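Why Your Email List Still Beats a Big Following

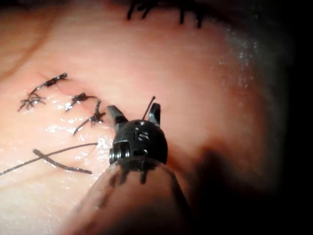
A surgical instrument with its two jaws open over pinkish tissue.

Small companies put a lot of time into social media and very little into the list of people who have already asked to hear from them. Omska, a newsletter tool used mostly by shops and clinics, looked at how its customers wrote to their readers in April. The ones with short lists often did better than the ones with long lists.

Mandthorpe, a supplier of garden tools, is a good case. It had 3000 addresses, many of them collected from a prize drawing years ago. Most of those people never opened a message. The company removed everyone who had been silent for 16 months and was left with 300 names. Replies went up the same week, and the monthly bill went down.

Cleaning a list is dull work and easy to put off. Start with addresses that bounce. Then send one plain message to the quiet ones and ask if they want to stay. Take out anyone who does not answer.

What you send matters too. Skamidard, which sells spare parts for coffee machines, used to mail a full catalog. It now sends one repair tip and one link. The subject line says what the tip is – no jokes, no countdown. Customers write back with questions, and those questions become the next tips.

Timing gets more attention than it deserves. Karaki, a small travel agency, tested mornings against evenings on a group of 100 readers and found little difference. Sending on a regular schedule helped more. When the agency skipped two issues, people forgot they had signed up and some marked the next one as spam.

Keep the sign-up form short. An email address is enough to begin with, and a first name can wait. Say how often you will write, and then keep to it.

Related articles
How to Write a Subject Line People Open
Do You Need a Pop-Up Form?
Five Signs Your Landing Page Is Too Long
Choosing a Newsletter Tool on a Small Budget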